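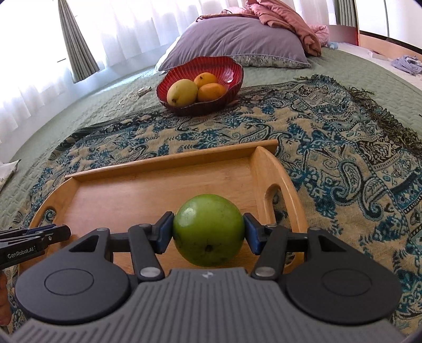
Share your grocery budget with us: Wandside is looking for 100 households

If you've ever stood in the checkout line doing math in your head and hoping for the best, we would love to hear from you. Wandside is a small personal finance newsletter with 3,681 subscribers (hello to every one of you, and thank you for all the emails!), and next year we're putting together a series on what regular families spend on food and how they decide what goes in the cart.

We tried a smaller version of this in September, mostly as a reader survey, and the answers were so good and so different from each other that we knew we wanted to do it properly. One reader plans every dinner a month ahead. Another shops with cash in an envelope and stops when the envelope is empty. We'd like more of that, please, including from people who don't have a system at all and feel a little sheepish about it.

What you'd be doing

You'd keep your grocery receipts for eight weeks and enter the totals in a simple online form once a week. It takes almost no time once you get the hang of it. You'd also have two phone chats with our editor, Ieuan Nicholas, one at the start and one at the end. He's easy to talk to and will probably ask what you had for dinner.

Who can join

Anyone 18 or older who lives in the United States and does at least half of the food shopping at home. Singles, couples, roommates, big families and retirees are all welcome. You don't need to be a subscriber, and you don't need to be good with money.

What you get

A $100 grocery gift card when you finish, plus a one-page summary of your own spending. We'll change your name in anything we publish, and we won't ask for bank logins or account numbers.

How to sign up

Write to Ieuan through the contact page by December 12, 2021, with "Grocery series" in the subject line. Tell us who you shop for, what state you live in, and the best time to call. We'll answer everyone, though it may take us a week or two.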